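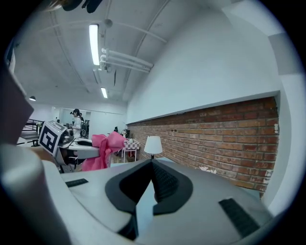 Redacción de Metiro

Pinza manual Tiltstead

La pinza manual Tiltstead es un instrumento de agarre que el operador sostiene y acciona con la mano, y que registra en vídeo la maniobra desde el propio cuerpo de la herramienta. Lo fabrica el taller Utier. Se emplea para obtener demostraciones de manipulación que después se usan en el entrenamiento de brazos robóticos. Puede utilizarse sola o por parejas, una en cada mano. El presente artículo trata de su montaje, su puesta a punto y su conservación.

Componentes

El cuerpo es de color gris claro y tiene forma curva. En el centro lleva una almohadilla de goma negra en forma de V, con una tira estriada estrecha, también negra, en la cara interior derecha. A los lados hay dos parches negros texturizados de distinto tamaño: el menor es un rectángulo fino y el mayor una pieza ancha. Los dedos, de punta redondeada, son de un tono más pálido que tira a rosado.

En las sesiones con varias pinzas, una de ellas puede llevar un cubo blanco con un marcador fiducial en blanco y negro. El marcador es un patrón cuadrado impreso cuya geometría conoce el programa de seguimiento. A partir de él se calcula la posición y la orientación de la pinza respecto a la cámara que la observa. La variante con cubo figura en el catálogo de Utier con la referencia 303.

La cámara utiliza un objetivo de gran ángulo, que da una imagen circular con las paredes y el techo curvados hacia los bordes. Parte del cuerpo y de los dedos queda siempre dentro del campo visual. La posición de esas zonas en la imagen sirve de referencia para comprobar si la cámara se ha movido en su soporte.

Montaje

El montaje se hace sobre una mesa despejada y con la batería retirada. Primero se coloca la almohadilla central, que entra a presión en su alojamiento. Si queda levantada por un lado, se extrae y se vuelve a introducir desde la punta. Los parches laterales son adhesivos. Se limpia la superficie con alcohol isopropílico, se deja secar y se presiona cada parche desde el centro hacia fuera para no dejar burbujas.

Los dedos se fijan con dos tornillos por lado. El apriete se hace de forma alterna, un poco cada vez, y se acaba con los dedos cerrados. Un dedo apretado en posición abierta suele quedar girado y las puntas no se encuentran.

El cubo se atornilla al final. No debe tocarse la cara impresa con los dedos, sobre todo si se ha usado grasa en la articulación. Antes de dar por terminado el montaje se acciona la pinza varias veces y se comprueba que el cubo no tiene holgura. Si la tiene, se revisa primero la base, que se agrieta antes que la rosca.

Calibración

La calibración consta de tres operaciones: recorrido de los dedos, posición de la cámara y lectura del marcador.

Para el recorrido se abre la pinza por completo, se registra el valor y se repite con la pinza cerrada sin hacer fuerza. El cierre forzado comprime la goma y falsea el cero. El error pasa inadvertido al principio y aparece más tarde, cuando el brazo robótico reproduce la maniobra y aprieta menos de lo debido.

La posición de la cámara se verifica con una imagen de referencia guardada el día del montaje. Se compara el contorno de la almohadilla en V y el de los dedos con los de la imagen actual. Una diferencia apreciable obliga a aflojar el soporte, recolocarlo y guardar una nueva referencia.

La lectura del marcador se prueba en el local donde se va a trabajar, con la iluminación definitiva. Los tubos fluorescentes del techo producen a veces reflejos sobre el patrón y variaciones de brillo entre fotogramas. El tiempo de exposición se ajusta a la frecuencia de la red eléctrica. Si persiste el reflejo, se cambia el ángulo del cubo o se imprime el patrón en papel mate.

Entorno de trabajo

No se exige un laboratorio. Las pinzas se usan en cocinas, almacenes, talleres y salas con mobiliario doméstico. Las superficies con textura, como una pared de ladrillo visto o un mantel a cuadros, ofrecen muchos puntos reconocibles y favorecen el seguimiento visual. Las paredes blancas lisas ofrecen pocos. En un local con ambas clases de superficie conviene empezar la grabación orientando la pinza hacia la más variada.

Los objetos blandos, por ejemplo un lazo de tela, exigen más atención que los rígidos. Cambian de forma al cogerlos y sus extremos pueden colgar delante de la cámara o tapar el marcador. Las hebras sueltas se introducen en la articulación y deben retirarse con pinzas finas, nunca tirando de ellas mientras se acciona la herramienta.

Mantenimiento

Al final de cada jornada se limpian las almohadillas con un paño humedecido en agua y jabón neutro. El alcohol se reserva para el cuerpo, ya que reseca la goma. El objetivo se limpia con un paño de microfibra sin líquido.

Cada 7 jornadas de uso se revisan los tornillos de los dedos, la base del cubo y el conector de la batería. En esa misma revisión se repite la calibración del recorrido.

La almohadilla central se sustituye cuando la tira estriada pierde relieve. En los ensayos de Utier esto sucedió tras más de 3000 cierres, con grandes diferencias según el material manipulado. El cartón desgasta mucho y la tela muy poco. Los parches laterales duran más, pero se despegan por las esquinas si se guardan en un lugar caluroso.

Averías frecuentes

Cierre incompleto. Suele deberse a suciedad en la articulación o a una almohadilla mal asentada. Se desmonta el dedo afectado, se limpia el eje y se aplica una cantidad mínima de grasa de silicona.

Saltos en la posición registrada. Hay que examinar el marcador en busca de rayas o manchas. Un patrón dañado se reemplaza entero y no se retoca con rotulador.

Imagen desplazada. Indica que el soporte de la cámara ha cedido, normalmente después de un golpe. Las grabaciones posteriores a la última comprobación válida se separan hasta revisarlas.

Ruido al abrir. Procede del muelle de retorno. No afecta al registro, aunque el muelle debe cambiarse si la apertura se vuelve lenta.

Versiones

La primera serie llevaba la almohadilla encolada y no admitía recambio. En la revisión de diciembre se adoptó el encaje a presión. Existe un adaptador de la firma Vasiliu que permite montar el cubo en cuerpos de la primera serie; requiere taladrar la base y deja sin uso el tornillo trasero original.

Véase también: Marcador fiducial. Calibración de cámaras. Efector final.

Última revisión: 13 abr 2024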